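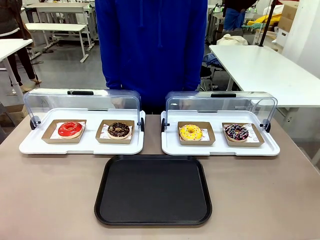

Béla Boros wrote in to ask how far ahead he can set out glazed donuts for a morning sale without the glaze going dull and sticky. His last batch sat under closed covers from the night before, and by opening time the tops had started to weep.

The short reply is two hours, and less if the room is warm. Glaze takes up moisture, and a donut that goes under a cover while it still holds heat from the fryer puts out plenty. Let them cool all the way on a wire rack first. For most ring donuts, 50 minutes is enough. Filled ones need 70.

Setting up the trays

Wash the base and the cover separately the evening before and leave them apart to dry overnight. Water collects around the pivots and will drip onto the food the first time the cover is rolled. Clear plastic covers should be washed by hand with dish soap and a soft cloth. Paper towels leave fine scratches, and so does the green side of a sponge. Never use window cleaner or rubbing alcohol on acrylic – it can craze, and once it does it can't be fixed.

If a cover is stiff, check the knobs at the ends before you force it. They are often just overtightened. Back each one off a quarter turn and try again. The Titow trays we used to have needed this after every wash. The Zurley ones have been better, but the handle screws work loose, so keep a small screwdriver in the box with the napkins.

Roll the covers fully back while you load. Working under a half-open cover is how sleeves end up in the icing.

Paper boats and napkins

One donut to a boat is easier than a pile. The glaze doesn't touch its neighbor and you can pick up the whole thing without tongs. Put the napkin in first and press it down into the corners, or it will ride up against the side of the donut and stick. Printed napkins should go in with the plain side up if the ink is the kind that rubs off. Test one with a damp finger.

Kraft boats come flat or nested. Nested ones cling together, so separate them before your hands are sticky. We buy a sleeve of 168 from Mathur and it lasts most of the winter.

Put different toppings next to each other and keep nuts in a tray of their own, with its own label. Sprinkles travel. Drizzled donuts need to set until the lines no longer smear when touched, and dark chocolate takes longer than plain sugar glaze.

The carrying tray

Keep one flat tray in front of the display for moving boats to the table. A raised rim matters more than size. If boats slide on the plastic, lay a slightly damp cloth under them. Wipe the tray down between trips, as crumbs show badly on black.

Covers open or closed

Closed between customers, open while serving. If you see fog on the inside, roll the cover back for 7 minutes and wipe the plastic dry before closing it again.

Anything with custard or fresh cream shouldn't be in a room-temperature tray at all. Keep those in the refrigerator and bring them out as they are ordered.

Ilona Juhász adds that plain glazed donuts left over at noon freeze well if they are wrapped singly, and that the ones with sprinkles don't, because the color runs when they thaw.

Next page: getting chocolate out of a cotton apron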